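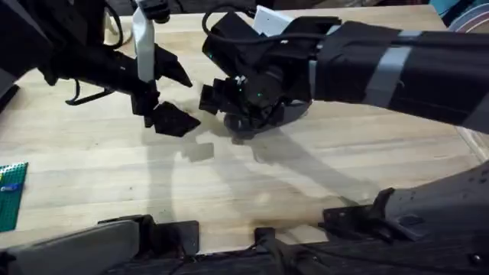 Two arms over the tabletop, grippers near each other.

Pladusis pension letters: data card

Text of 2500 letters sent to members of the Stenville works pension scheme, typed up for research on plain wording. Most deal with early retirement, transfers and what a widow or widower is due.

Files
letters.csv: one row per letter
topics.csv: topic codes, up to 2 per letter
checked.csv: 100 letters read again by Hui-mei Shek

Names, addresses and National Insurance numbers were taken out before typing. Sums of money were kept. Letters are about 80 words long on average, and those on transfers run much longer.

Known gaps
No letters on ill-health retirement. The August batch lacks topic codes.

Contact: Hui-mei Shek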